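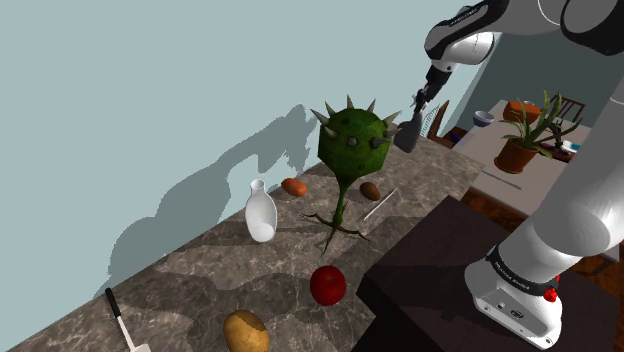

**Evening Stock Clerk, Chuensuk Kitchen Supply**

Chuensuk seeks one clerk for the receiving desk at its Drelton warehouse. The post is part-time, 15 hours per week, evenings only.

Duties:

- check deliveries against purchase orders
- enter shortages and damage in the stock ledger
- assist with the February count (2,645 lines at last listing)

Applicants need two years of warehouse or retail stock work and must be able to read a packing list in English. Spreadsheet skills are required. A forklift license is useful but not required.

Send a resume and the names of three references to Manee Luangrath, Receiving. Incomplete applications will be returned unread. Shift times are set by Orhun Ağca after hiring.

Posted 4 Jun 2024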